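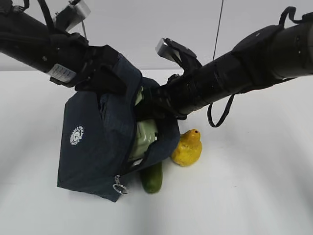
4.2 What changed at the packing tables

I spent most of my fieldwork at Drolport standing behind table 5, which is where the grocery orders go into customers' own cloth bags. Before January that was all done by hand. Now two arms do the first pass and a person finishes, and I want to go through what that did to the job, because the numbers in section 4.1 don't really get at it.

Figure 3. Bag packing at Drolport: one arm on the top flap, the other in the mouth of the bag, with a cucumber and a yellow fruit on the table beside it.

The first thing people told me about was the bags. A cardboard box stands there and behaves. A soft bag crumples and twists, and its flap can end up anywhere (see Figure 3, where one arm is busy with the flap alone). The packers I talked to had never thought of holding a bag open as work. You do it with your left hand while you're chatting! Volkan Kaplan had been on the tables for 11 years when the arms came in, and he laughed when I asked him to explain how he does it. Then he tried, and it took him most of a coffee break. He asked me to write down that he was never asked before.

That conversation ended up mattering a lot. Imetti, the company that put the system in, had planned training for the packers and nothing going the other way. After Kamrul Haque, the shift lead, pushed for it, they set up a Thursday meeting where packers could say what the arms were getting wrong. I sat in on several of these. They were loud, and I enjoyed them more than any other part of the study. A good deal of the talk was about produce: what goes in first, what gets bruised, which shapes roll off and which ones end up leaning on the outside of the bag.

The job itself got quieter, and opinions split on that. Packers used to work in pairs and talk all shift. With the arms in, each person looks after 2 tables and walks between them, so your partner is now too far away to hear you. A few people liked the walking (sore wrists came up in nearly every early interview, and hardly at all in the later ones). Others said the shift felt longer. Kamrul told me he'd started moving breaks so that old pairs could still sit together, which wasn't in anybody's plan for the rollout and isn't in his job description either.

Then there's the question of who gets credit. A shift at table 5 puts out more than 120 bags, and the screen logs every one of them under the system's name, including those a person repacked from the bottom up. Several packers brought this up without my asking. I raised it with the site manager, and a "finished by" field was added toward the end of my stay - too late for me to say much about how it's used. I come back to it in section 5, together with the pay scale.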